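I've been using the Vukik carbon tracker for two months now, and I like it far more than I thought I would. Some background first: I run the travel desk for a mid-sized engineering firm, and since September we've had to report the emissions from every trip our people take. Trains, rental cars, hotel nights and above all flights. I used to do it in a spreadsheet with a tab for each office and a lot of swearing.

Vukik is a small web app that takes your bookings and works out the CO2 for each one. You can forward a confirmation email to it, upload a file, or type a trip in by hand. I mostly forward emails. It read nearly all of ours on the first try, including the horrible ones from the agency we use for South America, where the fare rules come before the flight number.

## Setting it up

I loaded a year's worth of old bookings in one go, 3,316 of them, and went to lunch. When I got back they were all in, sorted by traveler and by route, with a short list of the ones it wanted me to check. Most of those were missing a cabin class. A business seat takes up more of the plane than a coach seat, so it gets a bigger share of the fuel, and Vukik won't guess which one you sat in. It asks. I love that!

My colleague Mohandas Reddy had kept his own count in the old spreadsheet and got 3,366. We spent a whole afternoon hunting for the other 50. They were rebooked flights that he had counted twice, once under the old ticket and once under the new one. Vukik had spotted the changes and folded them together – and it keeps the old ticket attached, so you can go back and look.

## What it does well

The route page is the part I show people. Pick two cities and it lays out every way your staff have traveled between them, with the emissions for each. We found one pair of offices where half the team flew and the other half took the train, and door to door the train was only a little slower. Once people saw the two bars next to each other they started asking for the train themselves. I didn't have to write a policy or nag anybody. 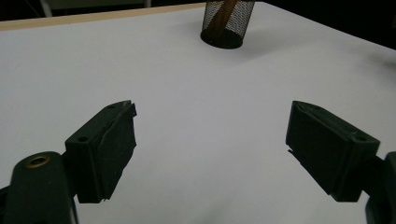 The other thing I keep coming back to is the connection view. A lot of the fuel on a short flight gets burned on the climb, so two short hops can come out worse than one direct flight, even when the fare is lower. I knew that in a vague sort of way. Seeing it on trips I had booked myself was something else (sorry to everyone I sent through a hub to save a few dollars).

You also get to choose how it handles the effects of flying beyond the CO2 itself, such as contrails. There's a plain switch for it, and every report says at the top whether it was on. Our auditor, Marleny Cuadros, asked me about exactly this in our first call, and I could just send her the page. She came back with one question. With the spreadsheet it was usually a dozen.

## What I'd change

The phone version is cramped. You can approve a trip on it, fine, but don't try to edit one with three legs.

Hotels are weak too. It uses one figure per country, so a night in a drafty old place in the mountains counts the same as a night in a new building downtown. Lurnier, which we tried before this, does hotels much better. It was slower at everything else, though, and I never got it to read our agency's emails at all.

Exports could be friendlier. The PDF looks great, but the CSV puts the date and the route in one column and I have to split them every month. I wrote to support and got a reply the same day from someone who clearly knew the product, and they said it's on the list.

## Price and who it suits

We pay $700 a year for our plan, which covers as many travelers as we like and 2 admin seats. For a company with a few trips a month that's probably more than you need, and a spreadsheet will do. If you have several offices and somebody upstairs wants numbers every quarter, I think it's a bargain – I got back most of a day each month.

One tip if you do sign up: go into settings before you import anything and pick your reporting year. Ours starts in April, I left it on January, and I had to run the whole import over again. It only took another lunch.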